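Progress report to the Hulme Fund: Dustordale adult reading program, November

Enrollment met the target set in the grant agreement. The lending shelf at Vornovden now holds 2000 titles, and evening classes run in two towns. 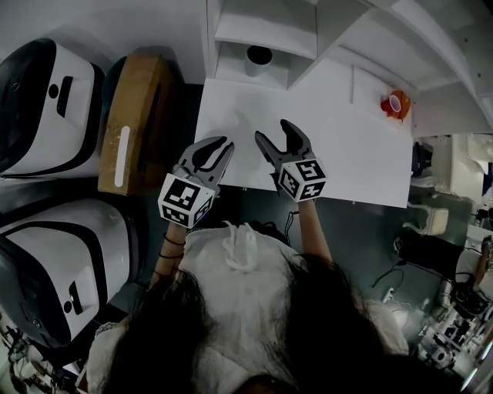

Adult Learning Department, Dustordale

Attendance fell during the harvest weeks and has recovered. Siv Rustad has revised the beginner workbook, and 200 copies are with the printer. The Nostetti class remains without a permanent tutor; Nesma Metwally is covering it until the post is filled. 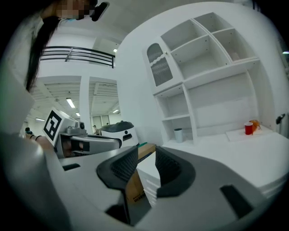 A participant with long dark hair, at left

Spending is within budget. We request approval to move the unspent travel funds to tutor training.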